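Frequently Asked Questions: Garment Handling from Handheld Gripper Demonstrations

Scope

These questions concern the Fallari method for learning cloth manipulation from demonstrations made with handheld grippers. Installation and licensing are covered on separate pages.

What problem does the method address?

Shirts do not hold a shape. A policy trained on rigid objects can treat an object's pose as six numbers, but a bunched shirt has no useful pose in that sense. Fallari predicts which visible fold to grasp next and where to move it, then repeats the prediction after each release.

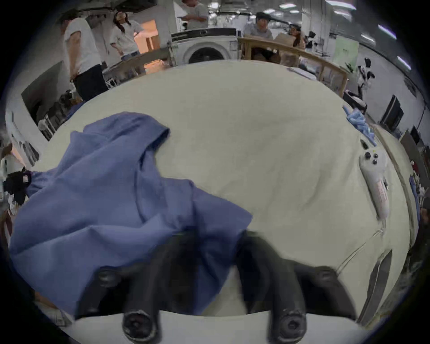 Answers maintained by Iara Barrientos
Research Engineer, Manipulation

Why handheld grippers instead of teleoperation?

Collection speed and contact feel. The demonstrator holds the tool directly, so resistance in the fabric reaches the hand without a force-feedback link. The cost is that human arms can reach configurations the robot arm cannot. Demonstrations are therefore checked against the arm's joint limits, and segments that fail are dropped before training.

How large is the training set?

The current release contains 2,375 demonstrations. Of these, 112 are held out for evaluation and are never used for tuning. The split is made by garment, so a shirt that appears in the held-out portion does not appear in training.

Do the demonstrations use one gripper or two?

Both kinds are included. Single-gripper demonstrations cover picking and dragging. Flattening and folding use a gripper in each hand, and the two streams are aligned on a shared clock at load time.

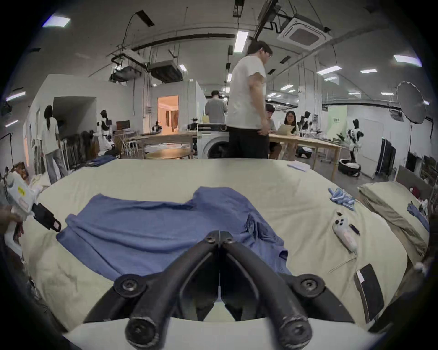 Stirkisska Laboratory, Deformable Objects Group

Does the room have to be cleared before collection?

No. Early sessions were recorded in a closed booth, and the resulting policy degraded when anyone walked behind the table. Current sessions are recorded in the open workspace with people and equipment in view. Samer Dabbas ran the comparison; the booth-only model chose grasp points off the garment in 28 of the 112 held-out trials. The open-room model did so in 2.

How is a grasp labeled?

A grasp begins at the first time step where the fingers close and the cloth between them moves with the tool. Finger width alone is not sufficient, as thin jersey changes the closed width very little. Labels are proposed automatically and reviewed by hand. Disagreements go to Raed Tarawneh.
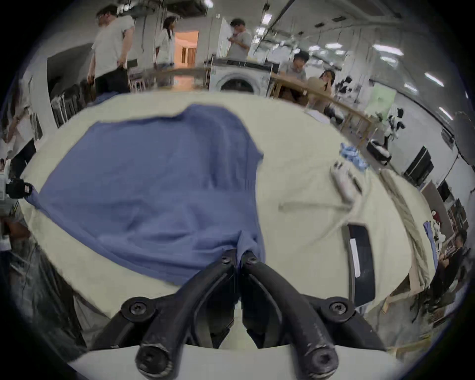 Grasp depth was the least reliable quantity in the first version of the labels. The wide lens compresses distance near the fingertips, and an error of a few millimeters separates a held fold from a missed one. We now estimate depth from the fingertips, whose geometry is known. With the tips pinching a fold of blue cloth, as they do here, both fingers stay in view up to the point of contact, and the estimate does not depend on the weave or color of the fabric. The correction is applied per time step and stored separately from the raw values.

Does the model need a full view of the garment?

Not for grasp selection, which uses the wrist view. Fold planning does need one. A second, higher viewpoint supplies the garment outline, and the planner waits for an outline estimate before proposing a fold line. If the hem is outside that view, the planner returns a drag action first.

Which garments are supported?

T-shirts and long-sleeved shirts have been evaluated. Trousers are in the training set, but the results are not good enough to report. Heavy denim is the main difficulty: the waistband resists bending, and the predicted fold line tends to drift toward the knee.

Why do the evaluations start from different states?

A flat start measures folding only. A crumpled start measures flattening and folding together. The two are reported separately and should not be averaged. Güven Yazıcı wrote the reset protocol, which specifies how a garment is dropped for a crumpled start and how it is laid out for a flat one.
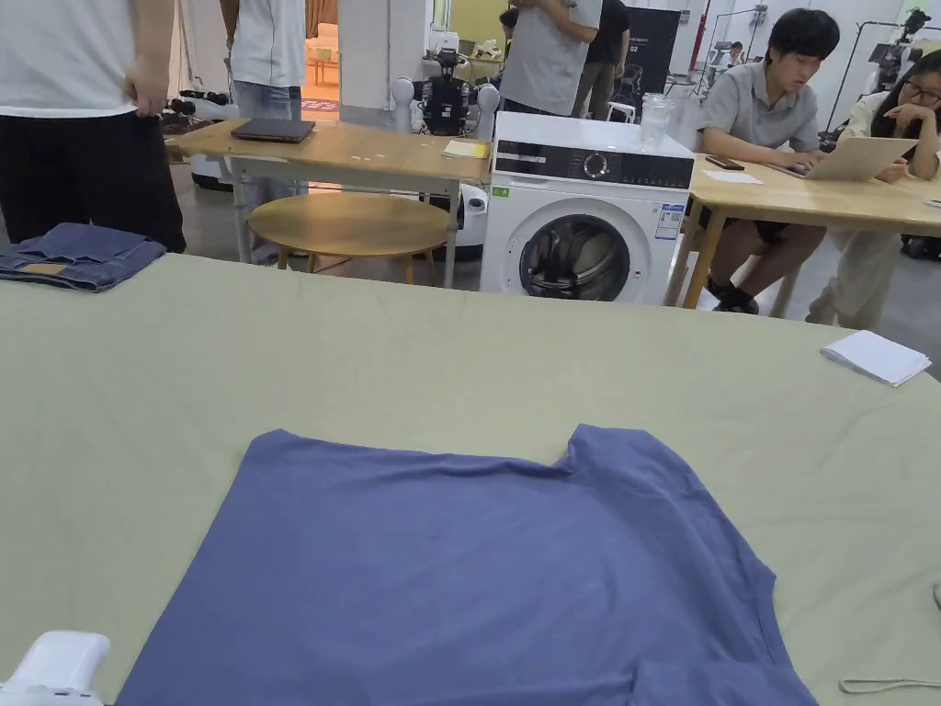
Known limitations

Inside-out garments are not detected. The model folds them as they lie.

Two overlapping garments of the same color are often treated as one. Separating them first is the recommended workaround.

The depth correction assumes undamaged fingertips. After a tip is replaced, repeat the Khasawneh calibration before recording.

Where should errors in the labels be reported?

Send the demonstration number and time step to Gyula Nyitrai. Corrections are collected and included in the next release, planned for September.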